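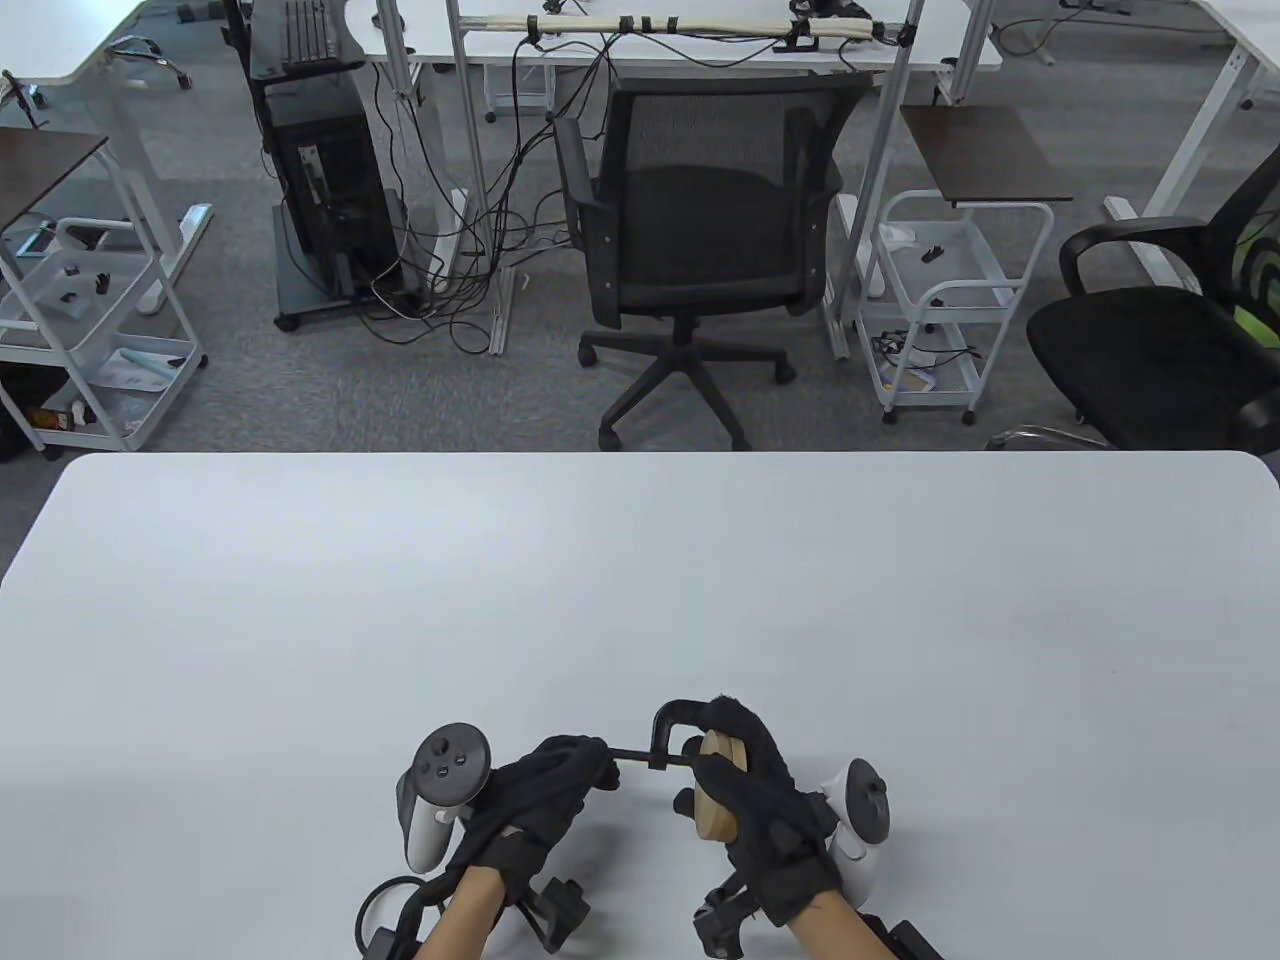 Parallelgreifer oder Dreifinger für Schraubaufgaben?

fkakakhel
Moin zusammen, ich sitze gerade an der Greiferfrage für unseren Zweiarm-Aufbau und drehe mich im Kreis. Aufgabe ist Spannen und Lösen: kleine Schraubzwinge, Holzscheibe rein, zudrehen, wieder raus. Demos nehmen wir mit Handschuhen und VR-Controllern am Handgelenk auf, das läuft soweit. Nur auf der Roboterseite hakt es. Zur Auswahl stehen der Zernley Parallelgreifer (haben wir schon) und der Dreifinger von Litasell. Hat jemand beide mal im direkten Vergleich gehabt?

Lorna_S
Ja, beide, im Mai ein paar Wochen lang. Der Zernley ist super zum Halten der Scheibe, da rutscht mit Gummibacken nix. Aber an so einer dünnen Spindel drehen? Vergiss es. Du musst nach jeder Vierteldrehung neu greifen, und irgendwann steht der Arm im Gelenkanschlag. Mit dem Litasell hab ich 290 Versuche gefahren und 108 davon waren Murks, fast immer weil ein Finger am Bügel hängen blieb. Immer noch besser als vorher!

servohorn
Widerspruch. Für sowas braucht kein Mensch drei Finger. Handgelenk mit Endlosdrehung, Parallelgreifer dran, fertig. Spindel mittig greifen und einfach drehen lassen.

Lorna_S
@servohorn schön, wenn man die Achse genau trifft. Bei mir lag die Zwinge jedes Mal ein bisschen anders in der anderen Hand, und dann eierst du mit dem Greifer um die Spindel rum. Hast du das mit zwei Armen probiert oder war die Zwinge eingespannt?

servohorn
War eingespannt, ok. Mit zwei freien Armen hab ich es nicht getestet.

fkakakhel
Genau das ist bei uns der Knackpunkt, eine Hand hält die Scheibe am Bügel, die andere ist an der Spindel. Und wie macht ihr das mit dem Umrechnen? Der Controller sitzt ja am Handgelenk, von den Fingern weiß der gar nix.

kabelsalat_jo
Wir haben den Versatz vom Controller zur Greiferspitze fest eingemessen und die Fingeröffnung kommt aus den Kamerabildern. Mit der Magbanua-Kamera geht das ganz ordentlich, solange die Finger nicht verdeckt sind (beim Schrauben sind sie das leider dauernd...). Achte drauf, dass die Halterung stramm sitzt. Bei uns ist der Riemen nach einer Stunde gewandert und wir durften 552 Aufnahmen wegwerfen. Seitdem messen wir vor jeder Runde neu ein.

fkakakhel
Autsch. Das mit dem Riemen schau ich mir heute noch an. Controllerseitig nehmen wir Sastley mit 1000 Hz, daran dürfte es nicht scheitern.

servohorn
1000 Hz nützen dir wenig, wenn die Pose vom Handgelenk schon daneben liegt - da würd ich zuerst ran.

Lorna_S
Ausnahmsweise einer Meinung :) Mein Vorschlag: links Litasell an die Spindel, rechts den Zernley behalten. Sparst du dir auch den zweiten Dreifinger.

fkakakhel
Gemischt hatte ich gar nicht auf dem Schirm, gefällt mir. Ich frag mal nach einem Leihgerät und melde mich mit Zahlen.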